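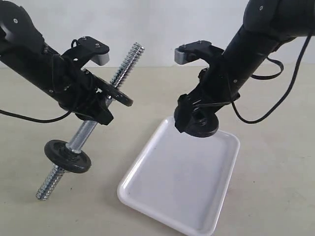 Heydari asked whether the arms could hold a bar by its grip and leave the plates alone. Good question, and it's where most of our September money went!
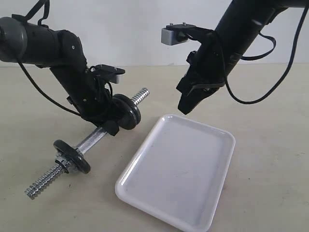

Kestavlow rig, left gripper on the dumbbell

We've logged 414 grasps so far with 2 finger shapes, and I'm liking the curved pair (more on those in the Drullholm notes).

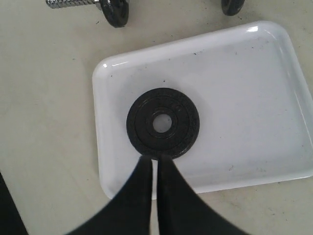

Flat plates are next on my list, and I'd like 10 more bench days for them.

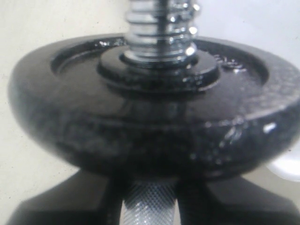

The wrist cameras stay on for that, glare and all.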